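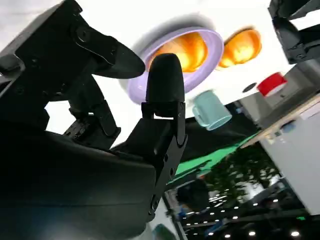

Last updated in November

The Bowl on the Counter

Most kitchens have one. It sits near the door or at the end of the counter, and it was bought or handed down to hold fruit. Within a few weeks it also holds a set of keys, a battery that may or may not be dead, and two rubber bands from the broccoli. The fruit goes in on top.

Gladys Mollel has been selling bowls for 13 years from a narrow shop on the main street in Goltholm. She stocks mixing bowls, soup bowls and serving bowls, but the ones people ask her about most are the ones with no fixed job. Customers come in wanting "something for the counter." They rarely say what will go in it.

"I ask them what they eat," Mollel says. "If they say bananas, I send them to a long shallow dish. If they say oranges, they can have anything they like. Oranges will sit in a bucket."

Color is where people slow down. Mollel's customers will pick a size in a minute and then stand for half an hour between two shades of blue. White used to be the safe choice and made up most of what left the shop. Now she orders more pale colors: mint, butter yellow, a gray that the supplier calls fog. Lavender was a slow seller for its first year. Then she put a few oranges in one and set it by the register, and she had to reorder before the end of the season.

The reason is easy to see if you have ever looked at an orange on a pale purple rim. Orange is a strong color, and a white bowl leaves it to do all the work. Lavender is cool and quiet, with enough blue in it to push the orange forward. Painters have known about this sort of pairing for a long time. Mollel learned it from having an empty space by the register and a bag of fruit she had meant to take home.

The rim matters too. A wide rim gives the hand somewhere to go when the bowl is moved, and it sets a band of plain color around whatever is inside. Bowls with thin edges look neater on the shelf but are harder to pick up when full. Mollel keeps both kinds and tells people to lift one before they pay for it.

Real fruit or not

There is an old argument about what should go in a counter bowl when no one in the house eats much fruit. One side says to leave it empty. The other side buys fake.

Artificial fruit has a poor name, and some of it is earned. Wax fruit went soft in warm windows and picked up dust that could not be wiped off. Early plastic fruit had a seam down the middle and a shine that no apple ever had. Still, it sold and it still sells, and the people who buy it are not fooled by it. They want the color.

Peninah Rashidi runs a home staging business called Andard and keeps her stock in a storage unit outside Waltedlow. By her last inventory she owned 103 pieces of artificial fruit, with citrus well ahead of everything else. She uses it in houses that are going up for sale, where a bowl might sit for two months between showings.

"Real lemons last me a couple of weeks in a closed house," Rashidi says. "Then I have to drive out and change them. A plastic one I can leave until closing."

She has rules. Grapes are out, because the stems always give them away. Apples are allowed if they are not too red. Pears work best of all, she says, since real pears look a little fake to begin with. She will use a very shiny orange in a kitchen but never in a dining room, where people sit down and have time to look at it.

She also limits how much goes in. A full pile looks like a store display. One or two pieces in a wide bowl look like somebody is partway through the week's groceries, and that is the feeling she is paid to produce.

Rashidi does not keep fake fruit at home. Her own counter bowl is a chipped brown one from her aunt, and when I visited it held onions, a tape measure and a parking ticket.

Choosing one

A counter bowl gets more use than most dishes, even if it never goes near a stove. It is pushed aside for cutting boards, pulled back for the mail and wiped out less often than it should be. A few points came up with both women.

Go wider than you think. Fruit piled deep will bruise at the bottom, and the piece that has gone bad is always the one you can't see. A wide, low shape lets air around everything and makes it easier to check.

Look at the foot. A bowl with a rough, unglazed ring underneath will scratch a wood table. Mollel sands hers lightly before they go on the shelf, and she sells felt pads for the ones she has missed.

Think about weight if there are children in the house. A heavy stoneware bowl stays where it is put. A light plastic one will come down off the counter sooner or later, but it will probably survive the trip.

Buy the color you want to look at with nothing in it. Most bowls spend part of every week empty, especially right before shopping day.

Price is a poor guide. Mollel has sold bowls by Mosoti, a small pottery that fires 1000 pieces a year and stops when it gets there, and she has sold molded ones that came stacked in cartons. She says the complaints run even. People bring back the pottery because it doesn't match the tile, and they bring back the molded ones because it does and they are tired of it.

Keeping it clean

Fruit leaves more behind than people expect. Citrus gives off a little oil as it sits, and that oil holds dust. A wipe with warm soapy water once a week takes care of it on glazed bowls and plastic. Wood should be wiped and dried right away, with a little mineral oil now and then if it starts to look pale.

Artificial fruit can be washed in the sink if it is solid plastic. Rashidi does hers in a tub of dish soap twice a year and lays it out on towels to dry. Foam-filled fruit should not be soaked. It takes in water at the stem end and can stay damp inside for weeks – she lost a set of peaches that way.

Pale colors show stains sooner than dark ones. A berry left overnight can leave a ring on a matte glaze. Baking soda mixed to a paste with water will lift most marks if it is left on for a few minutes, then rinsed. Scouring pads will take the stain and the finish together.

Mollel opened the shop in 2000 as a hardware counter with her brother, and the bowls came later, when he moved on and she had shelves to fill. The hooks that held garden hose are still in the back wall. She hangs colanders from them now, and the lavender bowls are stacked on the shelf underneath, next to the mint.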